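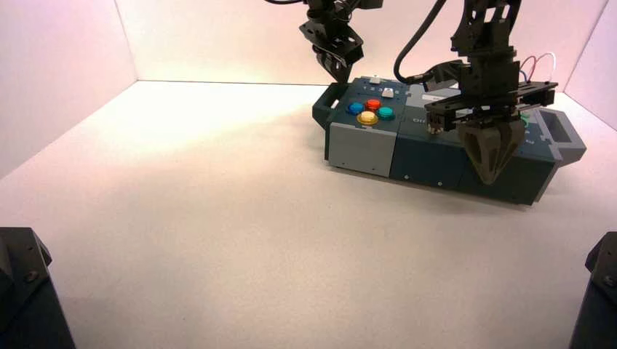

According to Constanza Figueroa, a robot that has only seen good examples learns very little about what to do when something goes wrong, and this remark is often repeated by people who collect demonstrations. It touches the main question of the field: which examples should be gathered, and how many are enough.

Demonstration collection (also called demonstration gathering) is the work of recording a task many times so that a learning system can later imitate it. In robotics, the task is usually done by a human operator who moves the arms of the robot from a distance or by hand. Each complete recording is called an episode. An episode normally contains the camera images, the positions of the joints and the opening of the grippers, all stored with the same clock.

Workspace

Most two-armed collection is done on a table. Many groups put plain walls on three sides, so that people walking in the room do not enter the images. Task boards and boxes with push buttons, handles and compartments are common objects, because one device permits several different tasks: pressing a button, holding the body steady with one gripper, or lifting by a handle. Light is kept soft, although some groups change it on purpose between sessions.

Procedure

Before a session, the operator receives a short written instruction, for example "press the blue button with the left arm." The object is placed, the arms go to a start position, and the recording begins. After the episode the operator marks it as success, failure or unclear. In the Brumeo project, a session had 40 episodes, and the position of the object was changed after every three. The first public set of the project, dated 9/11/20, contained 1,159 episodes from 22 operators. A second set followed in November.

Quality and selection

Bad episodes are not always removed. A missed button followed by a calm correction is considered useful by many authors — it shows the way back. Episodes with lost images or a wrong clock are normally deleted. Sebastián Herrera proposed to keep the failures in a separate folder with their own labels, and the Ruangrit collection is arranged in this manner.

Criticism

The method is slow and tiring for operators, and their habits enter the data. If all of them approach a handle from the same side, the system will probably do so too. Results from one table also do not transfer easily to another.

See also

Brumeo
Imitation learning
Ruangrit collection
Teleoperation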